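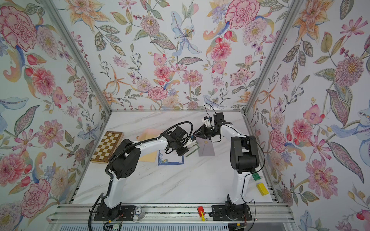
两条机械臂,一桌信封信纸,外加一副棋盘。

首页 > 专题 > 自动化与规矩
打印本文 | 用电子邮件发送

贴在门上的那份规程

巴布里奇(Barbridge)的双臂工位守则,初稿有200条。Ximena Ayala接手后删到179条,自认为已经手下留情。被删的条文里,有一条要求操作员“对设备保持尊重”,没人说得清该怎么检查。

留下来的大多很琐碎,也正因琐碎才管用。比如第2条:开机前,把两条手臂伸得到的地方全看一遍,与本次任务无关的东西,要么收走,要么写进记录。纸张最会惹事,轻,薄,还喜欢叠在一起。积木倒是老实,可惜没人给积木立规矩。

Jawad Orakzai管线缆那一章。他的主张是,线要留够手腕转动的余量,又不能多到把信封扫下桌。两头之间究竟差几厘米,他和Nicanor Bermúdez争了整个七月,最后写进正文的是“适当”二字。双方都宣布获胜。 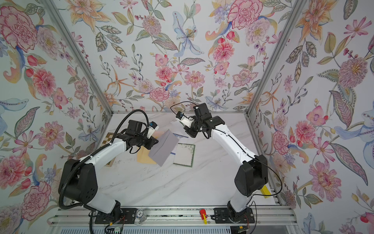
左侧夹爪夹着一张淡紫灰色的纸,右侧夹爪悬在桌面上方。

双臂共用一张桌子,还得讲先后。守则规定,一侧夹着东西时,另一侧要进入同一区域,须先确认对方的去向。Kittipong Petchrat觉得这条该抄一份贴到停车场。

他更看重的是失手之后怎么办:先停,再记,然后才轮到伸手去捡。新人往往把顺序倒过来,理由永远是“就掉了一张纸”。记录表上为此专设一栏,名称经过2轮讨论,定为“就掉了一张纸”。

至于墙面用什么花色,守则只字未提。Ayala说下一版也不打算提,她手头还有“适当”要解释。

标签:机器人 / 行业规范 / 车间里的事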